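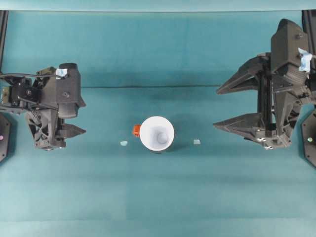 Cup on the teal surface, left gripper closed, right gripper open.

Minutes, cell review meeting, November 23, 2020

Present: So-ying Su (chair), Chak-lun Poon, Hiyori Tsuchiya, Ka-ming Ho (minutes)
Apologies: Chun-hung Lui, who sent a two-page email instead. It was read.

1. Minutes of the October meeting
Accepted after Hiyori asked that "minor twitch" be changed to "uncommanded movement." Chak-lun said it was his twitch and he had liked the word. Changed.

2. The right gripper incident
Chak-lun reported. On cycle 1,343 of the cup handover test the right gripper was told to open and hold. It opened, held for 8 seconds, then closed at full speed with no command in the log. Hiyori's hand was on the table at the time, putting the cup back. She got it out of the way. The cup did not, and has been replaced.

So-ying asked why a hand was on the table with the arms powered. Hiyori said the reset procedure tells you to put the cup back and does not mention power at all. Ka-ming read the procedure out loud. It does not mention power at all.

So-ying asked who wrote the procedure. So-ying wrote the procedure.

3. Cause
Chun-hung's email blames the Plelleo control software. When the link to a gripper drops and comes back, Plelleo resends the last position it has stored, and the stored one can be old. He got the same fault on the bench 66 times in 100 tries by wiggling the connector. Chak-lun thinks the connector is the real problem and the software is only making it exciting. After some discussion it was agreed that both can be guilty.

The left gripper has not done this. Chak-lun wanted it recorded that the left one has the same connector and is therefore "just being polite."

4. Emergency stop
The stop button worked when Hiyori pressed it. It was also behind her, on the shelf, next to the Greder catalogs – so by the time she pressed it there was nothing left to stop. Moving it to the front of the table has been on the action list since October. Ka-ming has the bracket. Ka-ming has had the bracket for a while.

5. Supplier
Hetach has been sent the logs and has replied that the logs were received. So-ying will phone.

6. Restart
Chak-lun asked if the test could carry on at low speed in the meantime. Hiyori said no. So-ying said no. Chak-lun asked for it to be noted that he had only asked.

Agreed: no powered runs until the button is moved, the connectors on both sides are swapped, and Plelleo is set to hold still after a lost link. The Lu demo is put off.

Actions
So-ying: rewrite the reset procedure, with power off as step one. Phone Hetach.
Chak-lun: new connectors, left and right. Tie down the cables while in there.
Chun-hung: change the reconnect setting and repeat the bench test.
Hiyori: fill in the near-miss form, including the box she left blank under "lessons learned."
Ka-ming: the bracket.

Next meeting to be set once the bracket is on.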